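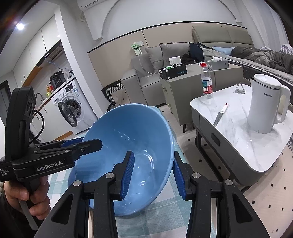
Forough Ranjbar laughs when I ask her about the bowl, though she says she wasn't laughing in May. She has been recording household chores with hand-held grippers for the Clomside project for 2 years now, one in each hand, and until that week she had never thought of the job as something you could get hurt doing.

"You stop seeing the fingers as a tool," she told me over a very long cup of tea (she kept topping mine up, bless her). "They're just your fingers. So when one of them lets go, your whole body jumps to catch the thing."

The session called for 300 pickups. She was on number 298, lifting a big ceramic bowl by its rim, when the right gripper opened by itself. The bowl went over the side of the table and broke, and Forough, grabbing for it, cut her palm badly enough to need 2 stitches.

Her supervisor at Vernover wanted to blame the pads at first, and she was a little hurt by that, having cleaned them herself that morning. It was Zamani's repair bench that found the trouble: a screw in the finger linkage had been backing out, and the joint slipped as soon as it took a real load.

"I'd felt a wobble after lunch," she admitted. "I should have said so. I wanted to finish and go home!"

They check every screw before a session now, and again at the halfway break, and anything breakable gets a folded towel under it. Forough is back at work and still likes the bowls best.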